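The ice maker question

We have been shopping for a refrigerator since December, and I'd like those evenings back. The old one hums in a key I have come to resent, and its crisper drawer opens only for people who lift and swear at the same time.

The salesman at Bendeo steered us straight to a Forkora with a screen in the door. It would tell me when I was low on milk. I have a method for that already, where I pour the milk and there isn't any.

So we asked about the plain ones. Plain costs extra, apparently, once you add delivery (189 dollars), haul-away of the old one, and a five-year plan the man described in the hushed voice of a hospice nurse. The Coman was cheaper but 28 inches deep, and our alcove was built by someone who believed food was a fad.

My one demand is water through the door. My wife says we own a faucet. She's right, and I have been losing this argument for 18 years in various forms, most of them about faucets.

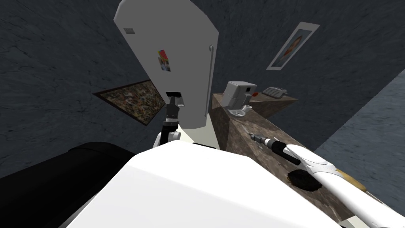
White, tall, dispenser in the door. My side of the argument.

Her side is a Rerix with no dispenser and a freezer on the bottom. Delivery on that one is 229, and they want us home between seven and noon.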